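Storing your game controllers and consoles: small tips from our home
by Ladan Nikzad

We have two children, one television and too many controllers, so I learned these things slowly.

Do not wind the cable around the controller. It bends always at the same point, near the plug, and there it breaks. Make a loose circle as wide as your hand and close it with a strip of soft tape.

For sticky buttons, take a cotton swab and a very little rubbing alcohol. Unplug first, or take out the batteries. Go around the edge of each button, then press it many times. My neighbor Edeltraud Nägeli uses a wooden toothpick for the gap — it is good, but be gentle.
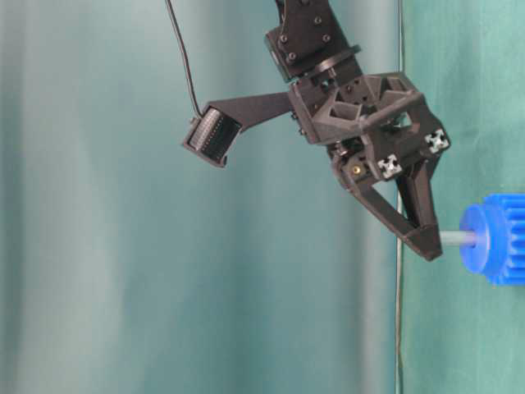
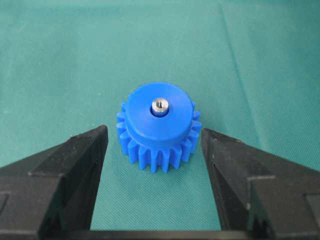
Dust is the bigger enemy of the console. Ours stood on the carpet until December, and the fan was louder than the game. Now it stands on a shelf with free space behind it and on both sides. I clean the air openings with a dry paintbrush every few weeks. If you use the vacuum cleaner, keep the nozzle a little away and the power low.

Old game discs you wipe from the middle to the outside, in a straight line, with a glasses cloth. Never in circles, and no paper towel.

Batteries that we charge again live in a jam jar with a lid, the full ones with the plus side up. The children understood this system faster than my husband.

For small screws I use an egg carton. Write on each cup where the screws came from, and close the carton when you stop for dinner. In our drawer there are still eight screws from the time before the egg carton.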